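Two arms, one fruit plate and a lot of patience

I stopped by the Findcombe lab in Mestbridge one morning in May, mostly for the coffee, and stayed till lunch! Tiziana Fiore and her crew are collecting examples for Kevberg, their learning system for household chores, and it's weirdly fun to hang around for.

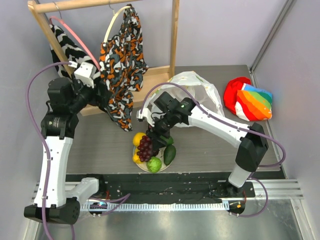 One chore, over and over

The current batch is all about bagging up fruit and dealing with clothes on a rack. A person steers both arms through the job, the motions and the camera views get saved, and Kevberg studies the lot later. They have 358 examples so far (Tiziana would like a lot more, of course).

I got to try steering, and wow, was I bad at it. My shoulders were up by my ears the whole time.

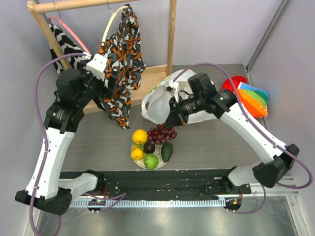
Si-woo Seok does most of the steering and makes it look like stirring soup. He told me the trick is going slow near anything soft, and that a clumsy try still gets kept as long as it's labeled that way. Mine were labeled that way, all 3 of them.

Sunita Pennington handles the labels. She types a short line for each run and sends the odd ones back for a second look, usually with a comment I can't print.
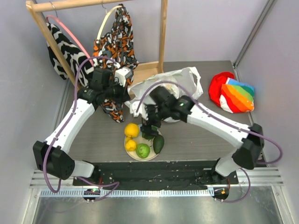 So how long does one example take?

Roughly 70 seconds when Si-woo is driving, plus a bit of tidying up before the next one.

I spent the rest of my visit at Sunita's desk, going through recordings. The wrist views were my favorites, because you get right up close to the grip. In one there's a mangosteen between the two black fingers, green stem poking up, and it's so shiny you can see a highlight on the skin. Sunita says she could look at those all day, and I believe her.

The next batch moves on to folding. Tiziana says I can have another go at the controls, after lunch this time. 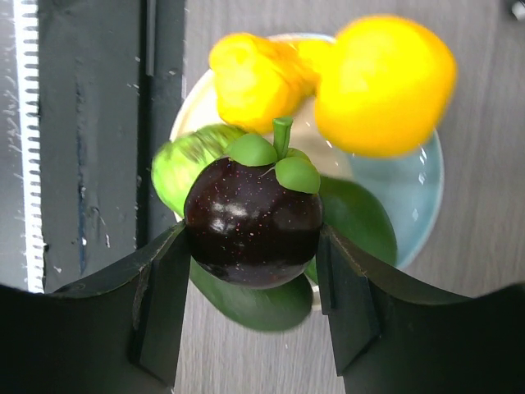

Folding is the part I'm most curious about, having never mastered a fitted sheet myself. Tiziana plans to start with plain towels and work up to shirts. Fruit won't be dropped completely, though, and I'm glad, as that round plate with its leaves and bright yellow fruit behind the mangosteen has kind of grown on me. I'll report back once the towels come out.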